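4.2 Wire handling at the bench

Household chores and light shop-floor work are often discussed as separate problems. We think they share a hard core: objects that are soft, thin and easily tangled. A phone charger in a kitchen drawer and a wiring harness in a parts tray ask the same things of a machine. It has to find one strand, get hold of it and bring it out without dragging its neighbors along. We chose harness work for this section because the parts are standard and a failed attempt costs little.

The bench was set up at the Vasholm site with parts supplied by Brurex. The arm carries a two-finger parallel gripper and a camera at the wrist. All policies were trained on demonstrations collected by the Unnithan group, 343 in total, and none was tuned on the parts used in testing.
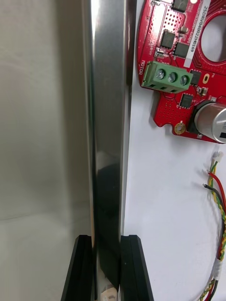 Rigid parts gave little trouble. Metal bars, housings and boards keep their shape when touched, and a grasp that is a little off center will usually still hold. Across the rigid items the policy needed a second try only 3 times. Most of the remaining error came from depth estimates on polished metal, where reflections of dark objects were sometimes read as edges.

Wire is another matter. The harnesses differ in length, in the number of branches and in the connectors at their ends, and they settle differently each time they are put down. A person sorting them by hand will shake a bundle loose and pick again. Our policy has no such habit, and when two branches cross it tends to close on both. Glare from the tray floor adds to the problem — a bright spot beside a thin strand can hide the strand altogether.
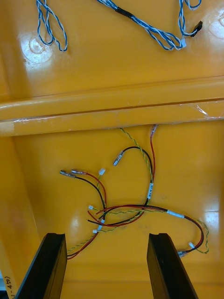 Figure 6. Wiring harnesses in a divided yellow tray, seen from the wrist camera.

We scored a pick as correct if one harness left the tray and the others stayed in it. With bundles laid apart, 23 picks were correct. With bundles touching, the number fell to 17 under the same budget of attempts. Holding a wire by its sleeve worked better than holding it by the bare twist, which tended to roll between the fingers. We did not test insertion into a connector, and the numbers here should not be read as covering it.

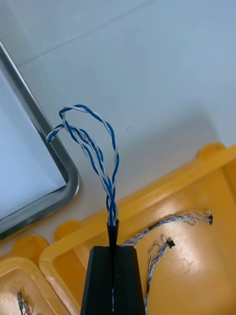 Hema Marar objected to our scoring when she read a draft. Lifting a harness out of a tray, she wrote, is the easy half of the chore, and a shop would want to know how often the part ends up where it belongs. We agree with the point and report placement separately in Section 4.3.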